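Grip work in the off-season: notes from a slow lifter

I have been meaning to write up the grip block since September. This is mostly for my own reference, but I have had a few messages asking what I changed after the last post on rowing, so the details are below.

Background first. I train at a small bodybuilding gym in Wandley and compete rarely. My back has always been the weak part of my physique, width more than thickness, and for a long time I blamed exercise selection. I went through chest-supported rows, cable rows, single-arm pulldowns and two kinds of pullover machine. All of them ended the same way: the forearms gave out a rep or two before the lats had done much. On the last set of a heavy row I was thinking about my fingers and nothing else.

The obvious fix is straps, and I use them. I own a pair made by Dakel, plain cotton, no padding, and they do the job. The problem with straps as the only fix is that they move the question somewhere else. I could row heavier, but dumbbell carries, Romanian deadlifts without straps and even long sets of lateral raises stayed limited by the hand. I also noticed my elbow position drifting on pulldowns when the grip was tired. The wrist curls in, the elbow follows it forward and the line of pull goes off. Straps reduced this but did not remove it.

So I decided to spend one block training grip directly and to leave most of the back volume where it was.

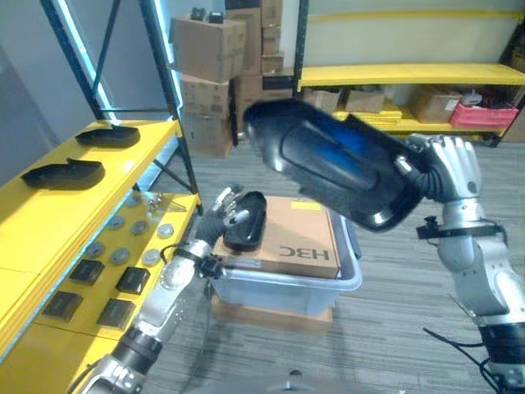

What the block looked like

The template came from the Usholm plan, an old off-season routine that gets passed around as a badly formatted spreadsheet. I kept the weekly split and replaced the arm accessories at the end of both pull days.

Pull day one: static bar hold, then thick handle row.
Pull day two: plate pinch, then finger curls with a barbell.

The static hold is done in the rack with the pins just below lockout. Double overhand, no chalk for the first two weeks, chalk after that. I stopped each set when the bar had rolled to the second joint of the fingers. Waiting until it drops completely adds very little and makes the next day's pressing unpleasant.

The thick handle is a 40 mm tube that slides over the gym's rowing attachment. It weighs 565 g on my kitchen scales, so it can be ignored in the logbook. Load on the row dropped by a lot more than I expected when I first used it. I kept the reps between eight and twelve and did not chase the old numbers.

Plate pinch is smooth side out, one hand at a time, weaker hand first. Our plates at Wandley are not all the same thickness, which matters here, and I ended up marking mine with a bit of tape so that I was comparing like with like.

Finger curls were the one exercise I had never done before. Let the bar roll down towards the fingertips, close the hand, do not bend the wrist. The range is small. Wrist movement creeps in as soon as the load is too high, and it is easy to miss unless you look down at your own forearm.

Where the bar sits

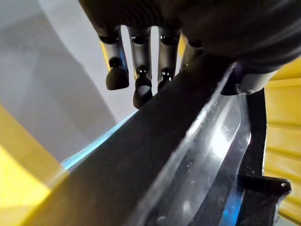 Most of what went wrong in the first fortnight came from bar position in the hand. I had always set the bar deep in the palm and squeezed, which folds a strip of skin under the fingers and leaves the bar free to settle lower once the weight comes on. Setting it lower to begin with, across the base of the fingers, felt weaker for a week and then did not. The other thing to allow for is that fingers do not arrive at a bar together. In the picture there are four side by side, and the second from the left reaches lowest, with its black rounded tip nearly touching the dark bar, while the leftmost tip sits a little higher. My own hand has the same sort of offset. The middle finger makes contact first and wants to take the load, and the little finger turns up late and contributes whatever is left over. On finger curls I now close from the little finger side first and let the others follow. It is an awkward habit to learn with a loaded bar, so I practised it with the empty one as a warm-up.

Food and recovery

I ran this on a small surplus. My maintenance on rest days is low, around 2,000 kcal, and I added a bit on the pull days only, nearly all of it rice. Bodyweight crept up slowly, as planned. Forearm soreness was constant for the first part of the block and mild after that. The one thing I had to back off was hammer curls, which went from twice a week to once when the outside of the right elbow started complaining. It settled within a few sessions.

Sleep was the same as usual, so I have nothing to report there.

Results so far

Static hold time is up, pinch is up slightly and the finger curl went up quickly in the way that any new exercise does. The more useful change is on unstrapped rows. I can now finish the last set with the lats as the limiting factor, at least with a normal handle. Whether that shows on stage is a separate matter. I can't see much difference in the mirror, and I would not trust myself if I did.

I still strap up for the heaviest row of the week and for anything above ten reps on Romanian deadlifts. The Dakel pair is fraying at the stitching, so I may replace them before the next block.

The Christodoulou Classic is the show I have in mind, provided the legs come along. Until then the thick handle stays in on pull day one and the plate pinch comes out, mainly to free up time for rear delts. I will put the new split up once I have run it for a few weeks and corrected the spreadsheet.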